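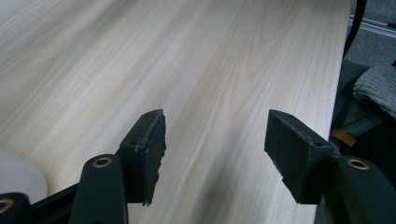 *Pale board, straight edge, grain running the length of it.*

# Gratusach 301 daylight lamp

Made by Derkeo, sold and hired out by Gurnico

**In stock.** Hire or buy. Collection or post.

We stock one daylight lamp for low winter mood and this is it. We had our doubts about stocking any. The trade is full of grand promises, and the leaflet that came in the first box of 301s told us we would "meet the morning as a new person". We take the leaflet out before we send the lamp to you.

## What it is

A flat, bright, white lamp on a folding stand. You sit near it in the morning while you eat or read. It has one switch, one dial and a timer. There is no app. Derkeo did offer us the version with an app, which keeps a mood diary for you and then sends you messages about it, and we said no.

## What it may do

Some people whose mood drops in the dark months find that bright light early in the day helps. Others sit in front of it until February and feel just the same, only better lit. We can't tell you which you'll be, and we would be wary of any shop that says it can.

It is not a cure for depression and it doesn't replace a doctor, a talking therapy or any tablets you've been given. Please don't stop taking something because a lamp has arrived.

## What the maker says, and what we think

**"Clinically inspired design."** We asked what this meant and got the leaflet again.

**"Whisper quiet."** It's a lamp. There is a faint hum with the dial at full, which Bogdan Stanciu in our workshop can hear and the rest of us can't.

**"Lifts the whole household."** It lights one chair. If two of you want it, sit close together or take turns.

**"Calming travel pouch included."** The pouch is grey and has a drawstring. The lamp fits if you fold the stand first.

## Details

| | |
|---|---|
| Model | 301 |
| Brightness settings | 3 |
| Stand | Folding, can be taken off |
| Power | Mains only, UK plug |
| Timer | Yes, with a beep you can turn off |
| Guarantee | 2 years, from Derkeo |

## Ask first

Speak to your GP or pharmacist before using any bright lamp if you have an eye condition, if you have bipolar disorder or have ever had a manic spell, or if you take medicine that makes you sensitive to light. Stop if you get headaches or sore eyes, or if you feel wired or can't sleep. Late evening use is a poor idea for most people.

## Hire or buy?

Hire it. We make less money that way in the short run – but most lamps of this kind end up in a cupboard, and we'd like ours back if that's where yours is heading. If you decide to keep it, what you've paid in hire comes off the price.

Clinics and day centres sometimes ask about the Moldovan wall panel, which costs £800 before fitting. We can order one. We have tried it next to the 301 and could see a bigger lamp, and that was all we could see. Try a 301 in the corner of the waiting room first.

## Returns

Send it back in any box that will hold it. You needn't fill in a form about your feelings. If the stand is stiff, tell us, as the early ones had a tight hinge and Bogdan will swap it without charge.

Spare stands and plugs are kept at the Gurnico counter. Pouches are not, but we have plenty of leaflets.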